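How does a robot learn to tidy up?

A robot arm does not know what a bucket is. Somebody must show it. At Jidance, the people who teach the robots do this by remote control.

The teacher sits with two small handles, one for each hand. When she moves her left hand, the left arm moves too. When she closes her fingers, the gripper closes. The computer writes down every movement, and small cameras on the arms record what is near the gripper.

One time is not enough. For a tidying task the teacher may repeat the same work 426 times! She puts the things in different places, so the robot does not learn only one position. After 18 tries she takes a rest, and you would also want one.

Buckets are more difficult than blocks. They are wide and they roll, and the gripper can hold only a thin part of them.

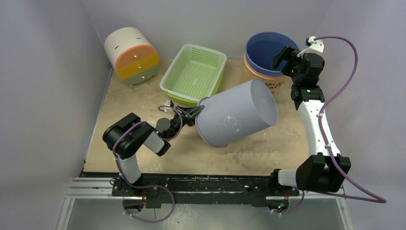
The left gripper holds the grey bucket by the edge of its bottom end. The right gripper is open, over the rim of the blue bin.

Try it at home: close your eyes and let a friend guide your hand to put one cup inside another. Then do it alone. What did your hand remember?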